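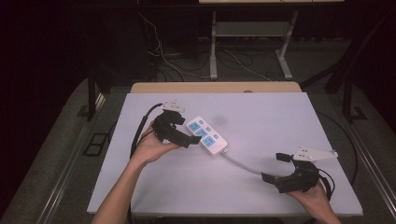

3. Moving your team's channels into Karkton

Set up user accounts (section 2) before you start this section. You need the Workspace Owner role. Admins can do steps 1 to 4 but will not see the Import button.

Karkton brings in channels, direct messages and pinned items from an older chat tool. It does not bring in custom emoji, reminders or bots. Set those up again by hand once the import is finished.

3.1 Prepare the export

1. Sign in to your old chat tool and download a full export. The file must be a .zip. Do not unpack it.
2. Check the file size. Anything over 2 GB has to be split by date range and imported as separate files, oldest first.
3. Archive any channels you no longer use. Archived channels are skipped unless you tick Include archived in step 7.
4. Ask people to stop posting in the old tool. Messages sent after the export was made will not be in it.

Note: Private channels only appear in the export if your old plan allows it. If they are missing, contact the old provider.

3.2 Run the import

5. In Karkton, open Settings, then Workspace, then Import.
6. Click Choose file and select the export. Wait for the green tick before you go on.
7. Pick what to bring in. The default is public channels and their files.
8. Match people to accounts. Karkton does this by email address and lists anyone it could not match. For each person on the list, choose an existing account, send an invitation or select Keep as name only.
9. Click Start import.

You can close the browser once the progress bar appears. The Eltness workspace we used to test this version had 247 channels, and the import finished in 3 hours. Yours may be quicker or slower depending on how many attached files you have.

Caution: Do not rename or delete channels while the import is running. If a channel name changes partway through, its remaining messages go into a new channel called Unsorted, and they have to be moved one thread at a time.

3.3 Check the result

10. Open the import report. It shows the number of messages read and the number saved. The two should match.
11. If they don't, click Show skipped. Most skipped items are files that were deleted from the old tool before the export, and these cannot be recovered.
12. Open a few busy channels and scroll back to the first message. Dates should be in the time zone set for your workspace.
13. Turn on notifications for everyone. They stay off during an import so that people don't get an alert for every old message.

Note: Search results may be incomplete for the first day — the index is built after the messages are saved.

3.4 Undoing an import

You can undo an import from the same page until someone posts in one of the imported channels. After that the Undo button is greyed out and you will have to remove channels individually.

If you use the Buzatu calendar add-on, disconnect it before you undo. Reconnect it afterwards under Settings, then Add-ons.

Go to section 4 to set up guest access.

Last updated April 2, 2024
1,326 views · 3 comments · Share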